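How to Oil a Wooden Kitchen Table

By Maeve Daly
Updated September 29, 2026

An oil finish is the easiest finish to put on a table at home and the easiest to repair later. You need a free weekend, a room with a window that opens, and a stack of cotton rags. Most of the time goes into waiting between coats.

These steps work for oak, beech, ash, pine and most other solid woods. They also work for veneer if you sand by hand and go lightly. They won't work over varnish or lacquer unless you take the old finish off first.

What you need

Sandpaper in 120, 180 and 240 grit
A sanding block, cork or rubber
Hardwax oil or boiled linseed oil
Lint-free cotton rags (old T-shirts are fine)
A vacuum with a brush head
A white nylon pad for rubbing in the oil
Nitrile gloves
A metal bucket with water in it

A 400 ml can covers a table for four with two coats and leaves a little over. Pine drinks more than oak, so buy the next size up if your table is pine.

Step 1. Find out what is on the table now

Put a few drops of water on the top and leave them for 5 minutes. If the water soaks in and leaves a dark spot, the table is bare or has an old oil finish that has worn out. If the drops sit there like beads, there is either fresh wax or a film finish such as varnish.

To tell wax from varnish, scrape a spot under the edge with your thumbnail. Wax comes up as a soft smear. Varnish doesn't move, or it comes off in brittle flakes.

Wax can be removed with mineral spirits and a rag. Change the rag often or you will just be moving the wax around. Varnish has to be stripped or sanded off, and that is a separate job.

Step 2. Clear and wash the table

Take everything off and wipe the top with warm water and a small squirt of dish soap. Wring the cloth out well. Go over it again with plain water and dry it with a towel. Let it stand overnight.

Grease is the usual problem near the places where people sit. If an area still feels slick the next morning, wipe it with mineral spirits and wait until the smell is gone.

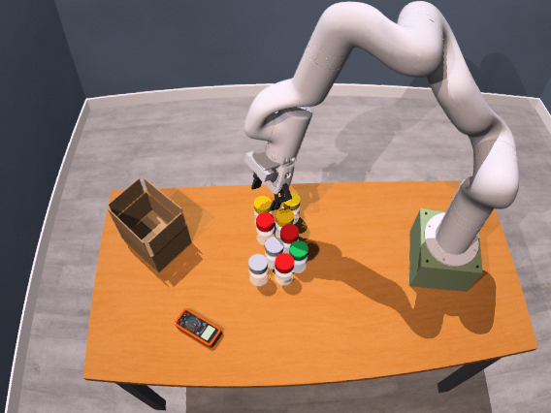

Tighten the screws under the top while you are at it. A table that rocks is hard to sand evenly, and you will be leaning on it for a while. Check the brackets at the corners too. If a screw hole is stripped, push in a wooden matchstick with some glue, snap it off flush and put the screw back once the glue is dry.

Step 3. Sand

Start with 120 grit if there are rings, scratches or gray patches. If the top is in good shape, start with 180.

Always sand with the grain. Scratches that run across it hardly show on bare wood, but they turn dark as soon as the oil goes on. Use long, even strokes from one end to the other and let them overlap by half a block. Don't press down on one stain to make it go away. You will end up with a dip.

Vacuum between grits. Loose grit from the coarse paper will scratch the surface you are trying to smooth with the finer one.

Finish with 240 on softwood. On oak and other hard woods you can stop at 180. A very smooth hardwood surface doesn't take oil well, and the result looks patchy.

Round the sharp edges slightly with two or three passes of the fine paper. Oil wears off a sharp edge first.

Step 4. Raise the grain

Wipe the whole top with a damp cloth and let it dry for a couple of hours. The wood will feel rough again. Take that off with a light pass of the last grit you used. If you skip this, the first spilled glass of water will do it for you.

Step 5. Check the surface in low light

Turn off the ceiling lamp and set a desk lamp at one end of the table, close to the level of the top. Every scratch and hollow throws a small shadow when the light comes in from the side. Walk around the table and mark what you find with a soft pencil.
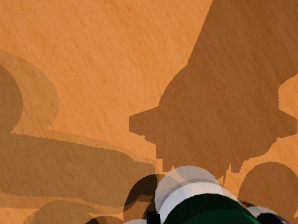 Sand out the pencil marks with the grit you finished with, then vacuum one last time. Wipe with a barely damp cloth and wait until the color of the wood is even again.

Step 6. First coat

Stir the oil. Don't shake the can. Pour a small pool in the middle of the top and spread it with the nylon pad, first in circles, then along the grain. Work on one half at a time if the table is large.

Leave it for 15 minutes. Add a little oil to any spots that have gone dull. Then wipe off everything that hasn't soaked in, using clean rags. The surface should have no wet patches on it. Oil that is left standing turns sticky and can stay that way for weeks.

Do the underside as well, at least once. A top that is sealed on one side only can cup when the weather changes.

Step 7. Second coat

Wait 24 hours, or longer if the room is cool. Rub the table lightly with a dry nylon pad, dust it off, and put on the second coat the same way. Use less oil this time.

Step 8. Get rid of the rags safely

Rags with linseed oil on them can heat up and catch fire without a flame. Put them in the bucket of water as you finish with each one. Afterward, lay them out flat outdoors, away from the house, until they are stiff and dry. Never leave them in a pile or in the kitchen trash.

Afterward

You can use the table carefully after two days. Keep wet cloths and hot dishes off it for the first week, and use coasters until then. Wipe up spills soon after they happen.

Put on a thin new coat when water stops beading, usually once a year. I do mine in May, when the windows can stay open.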